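Print this article | E-mail this article

Demonstration gathering (robot learning)

Demonstration gathering is the collection of recorded examples from which a learning system is trained to carry out a physical task. Each example, called an episode, holds the joint positions of the robot, the commands sent to its grippers and the video from one or more cameras, all stamped against a shared clock. A set of episodes covering one task is called a task set.

Methods

In teleoperation, a person drives the robot from a distance with a pair of leader arms, hand controllers or a glove. The robot's own motion is recorded, so the data match its reach and speed limits. In kinesthetic teaching the operator moves the arms by hand. This needs less equipment but often places the operator's hands and sleeves in the camera view. A third method records people using a handheld gripper with no robot present. It is quick, and it leaves the joint positions to be worked out later.

Camera placement

Most two-armed stations use a head camera and a camera on each wrist. The head view gives the layout of the table and the position of both arms. The wrist view gives the contact between the fingertips and the part, which the head camera often cannot resolve. Wrist cameras are mounted so that the fingertips stay in view at all times. Exposure is usually locked before a session. Automatic exposure shifts when a dark part fills the view, and the shift can be learned as if it were part of the task.

Episode structure

An episode starts from a rest pose and ends when the operator marks it as a success or a failure. Tóth and Bednárik, working on the Skála task sets, split each episode into approach, contact and release, and labeled the borders by hand. Later sets place the borders automatically from gripper force, with a person checking a sample. Failed episodes are kept in a separate folder. Some training methods use them; most do not.

Variation between episodes is planned in advance. The object is moved and turned within a marked area, and background items are changed between blocks of 16 episodes. Without this, a policy may learn a fixed path to one point on the table.

Latches and small closures

Cases, boxes and lids with latches are common test objects. The part to be handled is small compared with the body of the object, and the fingers must meet it at a narrow range of angles. The Wasent latch set, led by Teresa Bettencourt, contains 1,033 accepted episodes out of 3,000 recorded. The high rejection rate came mainly from dropped video in the wrist stream – a fault traced to a shared data line – and from fingers slipping off the latch before contact had been logged. 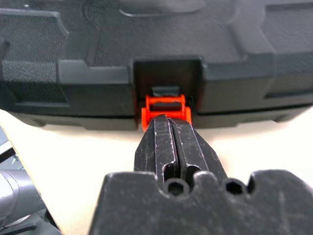
Dark case with an orange latch: wrist view (first), head view (second).

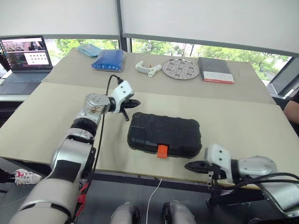 Closed fingers are generally used for pushing and open fingers for pulling or lifting. Task sets that mix the two without a label tend to produce policies that hesitate at the moment of contact. Jelínek proposed a short text label for each contact phase, and the Curnura format adopted it as a required field in version 2.

Quality control

Review is done by playback at raised speed, followed by automatic checks for missing frames, clock drift and joint jumps. Asfaw's review guide also calls for a second reader on any episode where the operator paused in mid-motion. Long pauses are trimmed or the episode is dropped.

See also: Leader arm; Liketti station; Policy training; Wrist camera

Contact the editors | Copyright and reuse terms | Back to top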